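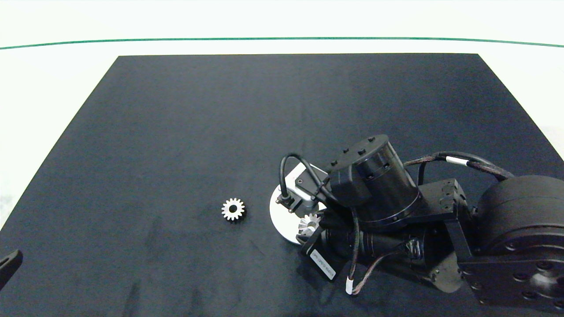 Bollinari 4.2: changes to the sample library and the loop browser

Version 4.2 of the Bollinari sampler went out to all registered users in May. The update covers the tagging system, the time-stretch engine and the way loops are stored on disk. Projects saved in 4.1 open without conversion. Projects saved in 4.2 do not open in 4.1, so keep a copy of anything you share with someone who has not updated.

Library layout

The factory library now sits in one folder instead of being split between the program folder and the user folder. The installer moves the files the first time it runs. If you keep your samples on an external drive, connect the drive before you start the installer, or the browser will list those packs as missing. To fix missing packs afterward, open Preferences, choose Library, and point the path to the drive again. The rescan keeps your ratings and favorites.

The Savari drum pack has been re-exported. Petro Dovhaniuk went through all 300 one-shots and trimmed the silence before each hit. Some of the older snares had several milliseconds of dead air at the front, which made them feel late against a tight kick. If you nudged those snares by hand in an existing project, they will now play early. Either reset the nudge to zero or load the old versions from the Legacy subfolder. The Legacy files will stay in the library through version 5.

Levels were also changed. Kicks and snares in the Savari pack now peak at -1 dB. Hats and shakers were left alone on purpose, as matching them to the kicks made them too loud in most patterns we tried.

Tags and search

Tags used to be free text. This led to three spellings of "hi-hat" and two of "synth bass" in the same library, and a search would only find one of them. The new version uses a fixed list for instrument and free text for everything else. Old tags are mapped when the library is scanned. Anything the scan cannot map goes into a group called Unsorted, where you can assign it by hand. Hold Shift to select a range and tag it in one pass.

Tempo search now takes a range. Type 86-90 in the tempo field and you get every loop between those two values. The Half/Double switch next to the field also returns loops at half or twice the tempo. It is off by default.

Key detection is still a guess on material with little pitch content. Puspita Sumampouw, who wrote the detection code, suggests turning it off for drum loops. The scan runs faster and the browser shows a dash in the key column instead of a wrong answer.

Time-stretch

There are now two stretch modes, Beats and Smooth. Beats cuts the loop at its transients and moves the slices. Smooth stretches the whole file and is meant for pads, vocals and long tails. The old Auto mode is gone. Projects that used it will load with Beats for anything tagged as drums and Smooth for the rest.

Settings that matter in Beats mode:

Sensitivity -- sets how many slices are made. Start at 50. Raise it if soft ghost notes are being dragged along with the hit before them.

Fade -- adds a short fade at the end of each slice. Longer fades remove clicks but take the edge off open hats.

Fill -- decides what happens in the gap when a loop is slowed down. Off leaves silence, Loop repeats the tail, and Reverse plays the tail backward. Loop works best on busy breaks.

Slowing a loop by more than a third will produce audible gaps with any of these settings. Switch to Smooth, or chop the loop to pads and reprogram it.
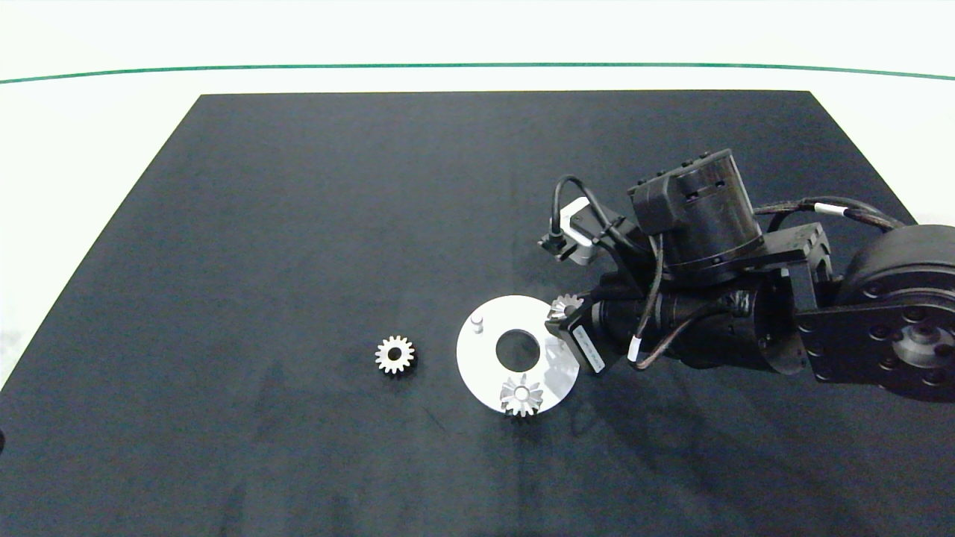
Free pack for this issue

The download for subscribers is Didenko, a set of breaks and percussion loops recorded by Ivan Yatsenko. All loops are 24-bit WAV at 44.1 kHz, cut to whole bars. Each one comes in two versions: dry, and with the room microphones mixed in. The room versions carry a tail past the bar line, so set the sampler voice to one-shot if you want the tail to ring over the next bar.

The zip file is 280 MB. The link is in the account area under Downloads and stays active until the next issue. You can use the loops in released music with no further payment or credit. You may not resell them as loops or place them in another sample pack, edited or not. The full text of the license is in the zip.

The pack also includes a drum rack preset for Bollinari 4.2. It will load in 4.1, but the choke groups will not work and open hats will ring through closed ones.

Known issues

Dragging a loop from the browser to a track while the preview is playing can leave the preview running. Press Escape to stop it. A fix is ready and will be in 4.2.1.

The MIDI map for the Flirel pad controller sends bank changes one pad late after the controller wakes from sleep. Athina Zacharopoulos has traced this to the order in which the ports are opened. Until it is fixed, unplug the controller and plug it back in, or turn off sleep mode on the hardware -- hold the bank button while powering on, then press pad 1.

Exporting stems with the master limiter on gives stems that do not add up to the same level as the mix. The limiter reacts to each stem separately. Turn it off before exporting and put it back on the sum. This is how it has always worked, but the manual did not say so, and the section has been rewritten.

Undo does not yet cover changes made in the new tag window.

Reader question

Mal-soon Hong writes that her sub bass disappears when she plays a mix in mono, although it sounds full in headphones. The usual cause is a stereo widener or chorus placed on the bass channel. Widening shifts the phase between left and right, and when the two sides are added together the low notes cancel in part or in full.

Put a utility plugin last on the bass channel and set the width to zero. If the bass comes back in mono, the effect is the cause. To keep some width, split the bass into two channels with a crossover at 120 Hz, leave the low channel in mono, and put the widener on the upper one. Check the result in mono again, at low volume, with the kick playing.

Questions for the next issue can be sent by replying to this email. Include the version number and, for anything to do with audio dropouts, your buffer size and sample rate.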